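Visiting the Trasturik open day with kids, is the kitchen demo worth the wait?
Asked in Days Out and Local Events, 2,431 views

We're thinking of taking our two (eight and eleven) to the Trasturik open day at Feltthorpe in May. The older one is keen on robots. I've seen the program and most of it looks like talks, apart from the kitchen demonstration with the two arms. Has anyone been to that part? Mainly I want to know how long you stand around, whether kids can see anything, and whether there's parking.

Mai

Tùng Lý

I went last year on the Wednesday, which is the quieter day. The kitchen demo runs in groups of 26 and you get a sticker with your time on it at the front desk. We got there at 9:30 and were in the second group. Each session is almost 20 minutes, then they let you ask questions.

It's slow to watch. The arms do ordinary jobs on an island bench, with a cloth and a wine glass when we were there, and there are long pauses between moves. My nephew was fine with it but a few of the littler ones got bored and wandered off to the Tondby stand, where they could drive something themselves.

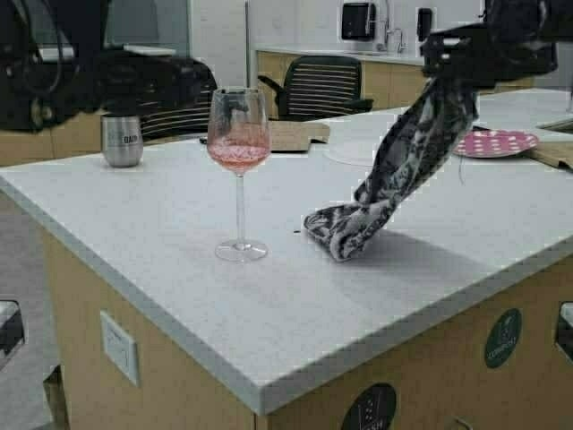 Tondby said the arms were the part their own staff kept sneaking off to watch, so don't skip it just because it looks slow on the program. Get in early, though, as the afternoon groups were full by lunch.

Parking is on the grass behind the main building. It holds 400 cars and was filling up by 10. Bring a gold coin for the gate.

Pellam22

no idea about the robots but the sausage sizzle ran out at 1 last time so eat first

Gate 2 Regular

Tùng has it mostly right, but the gold coin is for the grass only. If you come in by Gate 2 there's free street parking on the north side and it's a five-minute walk. It's flat the whole way and OK with a pram.

For an eleven-year-old I'd do the kitchen demo first and the Tondby stand after. Ask at the desk if your eight-year-old can stand at the front. They moved the shorter kids forward in our group once someone spoke up. The talks are aimed at adults and I wouldn't bother with them.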